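4. Setting up the assembly task

This section explains how club members prepare the work bin for the assembly task of the Stodau student league. Please read all of section 4 before you switch on the arm. Section 3 (mounting the arm and the overhead camera) must be finished first.

4.1 What you need

The training set from the club cabinet, in the gray box marked Yoon
The metal work bin
A dry cloth without fibers
A laptop with the Ukura control program, version 2 or later
The score sheet for your team

Note: The set has its own parts. Do not mix them with parts from the old set. The old parts look the same but the edges are worn, and the gripper holds them differently.

4.2 Preparing the bin

1. Check that the arm is in the parking position and the red button is pressed in.
2. Wipe the floor of the bin with the dry cloth. Do not use water or cleaning spray.
3. Put the bin on the table so that the short wall touches the stop. The distance from the foot of the arm to the near wall must be 179 mm. Measure it on the left side and again on the right side.
4. Turn on the lamp and wait until the camera picture in Ukura does not change its brightness anymore.

Caution: The upper rim of the bin is thin. Carry the bin with both hands under the floor, and never lift it by one wall.

4.3 Building the reference assembly

The reference assembly is built by hand, one time, before the arm does anything. The program stores it and compares every later attempt with it.

1. Lay the purple base flat on the floor of the bin, with the long side going away from you.
2. Set the brown stepped piece into its opening. The tall section must be at the back and the low foot must point to you. It is normal that a narrow dark line stays visible along the foot – the opening is slightly wider than the piece.
3. Stand one green block on each side of the tall section. Push the left one gently until it is close to the brown piece.
4. Stand the blue peg on the foot, directly in front of the tall section. Turn it until two corners of the hexagon point left and right.
5. Take your hands out of the bin and compare your work with the picture.

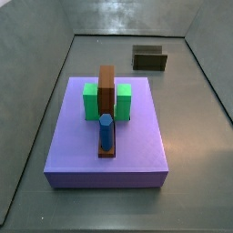
Hiu-tung Ko asks in the comments to this page whether the right green block must also be pushed against the brown piece, because her team lost points for a gap at the regional round. The answer is no for the reference assembly. A narrow gap on the right is accepted, but it must be the same in the reference and in the attempt. If your team prefers to close it, close it before step 1 of 4.4 and write this on the score sheet.

4.4 Storing the reference

1. Release the red button. The arm stays in the parking position.
2. In Ukura, open Task, then Reference, and press Store.
3. Wait for the green message. If the message is yellow, the program did not find all the edges. Move the lamp a little to the side and press Store again.
4. Write the match value on the score sheet. A value under 57 is too low for a league run, and you must repeat 4.3 from the beginning.

Note: Bright reflections on the bin walls can lower the match value. Close the window blinds before you change any settings in the program.

4.5 First run with the arm

1. Press the red button, take the assembly apart and put the parts in the start tray.
2. Leave the purple base in the bin. The arm does not move it in this task.
3. Set the speed to Slow.
4. One student stands at the red button during the complete run. Another student watches the screen. All others stay behind the yellow line.
5. Release the red button and press Start.

Caution: If the peg falls over, do not reach into the bin. Press the red button first, also when the arm seems to stand still. The program waits 500 ms between two movements, and this short pause looks like the end of the run.

Changes to this section should be sent to Dae-han Ji or Signe Fogh before the December practice. For problems with the gripper fingers, go to section 6.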